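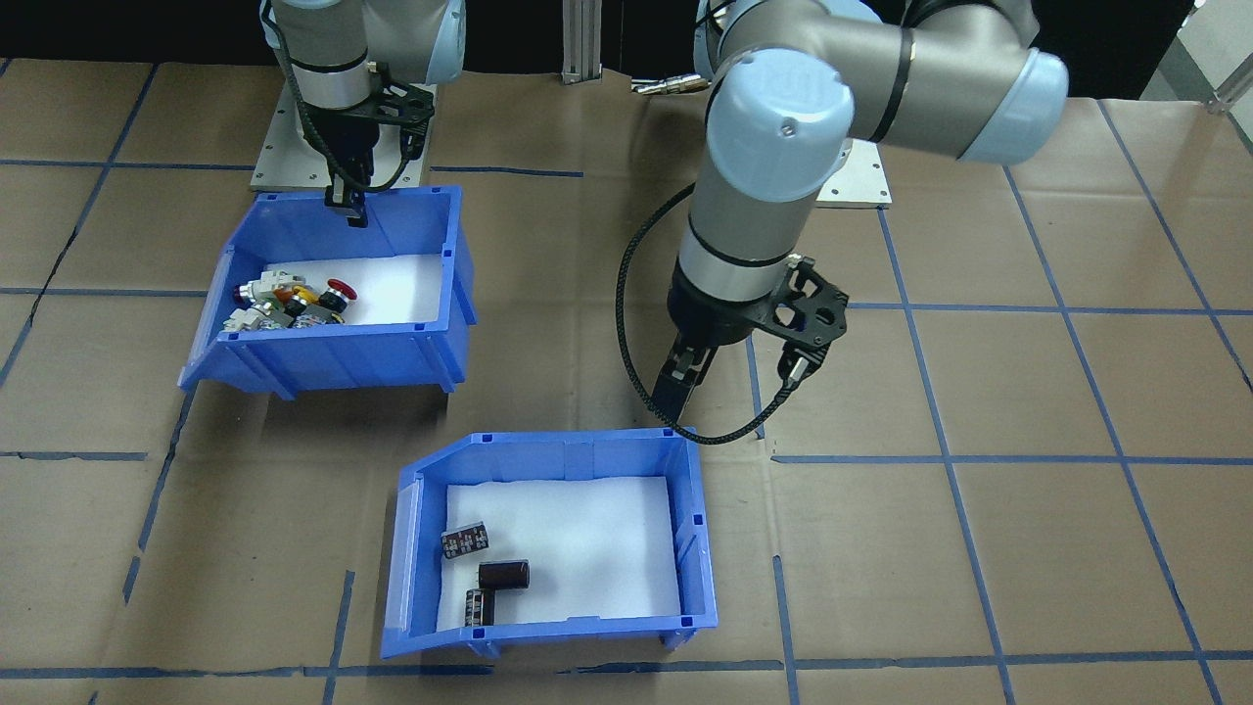 Chapter 20
Switches, Buttons and Small Control Parts

What this chapter covers

Push buttons are among the first parts a new storekeeper is asked to handle. They are small, they come in several pieces, and the pieces are easily mixed. By the end of the chapter you should be able to name the main parts of a push button switch, tell a stop button from an ordinary one, and sort a mixed bin so that the next person can find what they need.

20.1 The parts of a push button switch

A panel push button is built in layers. The operator is the part a person presses. Behind it sits a collar, which fits against the front of the panel or helps to hold the button in place. At the back are one or more contact blocks, which open or close the circuit when the operator moves.

Emergency stop buttons have a wide, rounded head, usually called a mushroom head. The head is red and is often set against a yellow collar or plate. The one in the opening picture lies at the right of the pile, with a yellow collar near the middle and a green piece close by. The white and grey parts with metal screw terminals are contact blocks.

Colour is a guide to the operator, but you should not rely on it when sorting contact blocks. Two blocks that look alike may do opposite jobs. A normally open block, marked NO, passes current only when the button is pressed. A normally closed block, marked NC, passes current until the button is pressed. Read the marking on the body before you put a block away.

20.2 Open-fronted bins

Loose parts are best kept in bins with a sloped, cut-away front. You can see the contents and reach them without lifting the bin down. A foam lining protects plastic bodies from knocks and stops small parts sliding about.

Case study: the Stonmont parts room

When Muchen Guo took over the parts room at Stonmont, the stock list showed 400 contact blocks under a single entry. NO and NC blocks had been stored together, and fitters were taking whichever came to hand. She split the entry in 2 and gave each type its own bin. Hưng Tô, who ran the repair bench, asked for complete stop buttons to be kept apart from loose heads, and this was done in June.

Before you read on

Find a push button switch in your own workshop store. Write down the marking on each contact block and the colour of the operator. You will need these notes for the exercise in 20.4.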